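Notes on the Lindqvist kitchen, Istham
February

The visit was on a Monday, 11 a.m. start, two of us. Edvin Blomqvist runs the kitchen side at Lindqvist and did the talking. I was there for the counter only: surface, working zone, small appliances, dry storage. Cabinets and plumbing are in a separate report.

## Counter

The top is white with gray veining, a marble pattern, and Lindqvist lists it under the name Susura. Depth is 730 mm, deeper than the standard base unit. The extra depth goes to the back, where it takes a row of containers without using up the prep area. The backsplash is small mosaic tile in a dark blue-green. Against a white top this gives a clear line at the back edge, useful when wiping down, as crumbs show up before they reach the grout.

Blomqvist's recommendation for the top is mild detergent and a damp cloth, with no vinegar and no abrasive pads. He treats all pale tops the same way regardless of what they are made of. Sealing interval depends on the product and he would not give one figure for all of them.
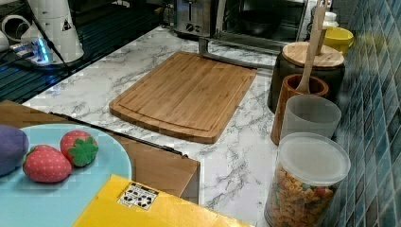
The utensil holder should be heavy enough to stay upright when a long spoon is pulled out at an angle. Wood does this well, but the bottom has to be dried. Blomqvist turns his upside down overnight once a week. Lidded canisters are placed so that the lid can be lifted straight up, which rules out the space under a low shelf.

## Cutting board

The board is bamboo, rectangular, with rounded corners and a juice groove just inside the edge. It is kept out permanently and sets the working zone for the whole counter. Everything else is placed by its distance from it.

Points I noted on the board:

- The groove is shallow. It will hold the liquid from tomatoes or fruit. For a roast I would want a deeper one.
- There is a slightly darker area near the center. On bamboo I read this as ordinary wear. Blomqvist would sand lightly along the strips and re-oil.
- No feet. A damp cloth underneath is enough on a smooth top.

He oils boards with food-grade mineral oil, two thin coats, with a night between them. Ovidiu Căpraru, who came with me from Predatix, asked about olive oil. It goes rancid and should not be used.

## Toaster oven and toaster

The toaster oven is stainless steel with a dark glass door and a long bar handle. Next to it is a two-slot toaster, also stainless.

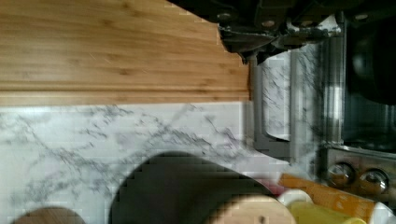

Clearance was the main subject here. The figure to use is the one in the appliance manual, and it differs between models, more than people expect. Where the manual is missing, Lindqvist treats the oven as needing free space on both sides, at the back and above, and will not plan a wooden shelf directly over it. Bamboo panels darken and dry out near a heat source long before they are in any danger, and the finish goes first.

A drop-down door also needs its full swing in front, plus room for a hot tray to be set down. On this layout the board is the obvious landing place and it should not be used for that. A trivet should be kept within reach.

Glass doors are cleaned cold. Baking soda paste, fifteen minutes, plastic scraper, damp cloth. The handle brackets collect grease on the underside and are usually missed.

## Layout of the run

Blomqvist puts heat at one end, prep in the middle, and serving at the other end. Kettle, toaster and toaster oven go together. Dry storage goes along the back. A wooden tray or box at the far end collects whatever is ready to leave the counter.
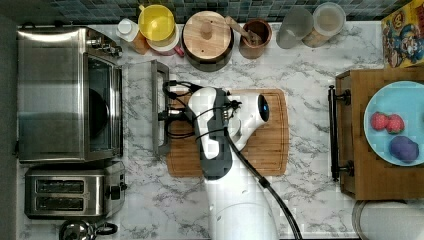 Căpraru measured the run he has at home at 163 cm and wanted to know whether the same order would fit. It would, with one change: the kettle moves to the serving end. Three heating appliances side by side on a short run push the board too close to the oven door. Power should also be checked. A toaster oven and a kettle on the same circuit will trip many older breakers.

Canisters with wooden lids are best for flour, rice and pasta. Salt and sugar pick up moisture unless the lid has a gasket.

## Serving end and sink

The sink is stainless. The plate at the serving end was pale blue, set on a light brown wooden box, with plush produce on it: two strawberries and an eggplant. The raised position is practical for plating, less so for cutting, and Blomqvist does not want knives used on it.
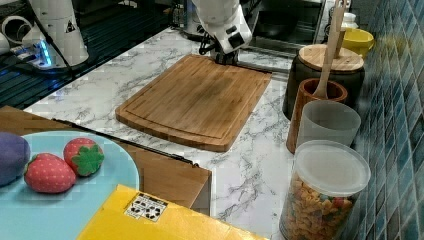

**Can a bamboo board be left flat on the counter after washing?**

Stand it on its long edge until both faces are dry, then lay it down. A board left flat while damp dries from the top only, and the strips start to cup.

Still open from my side: the sealing interval for Susura, and the price of the 730 mm depth against the standard one. Lindqvist is to send both.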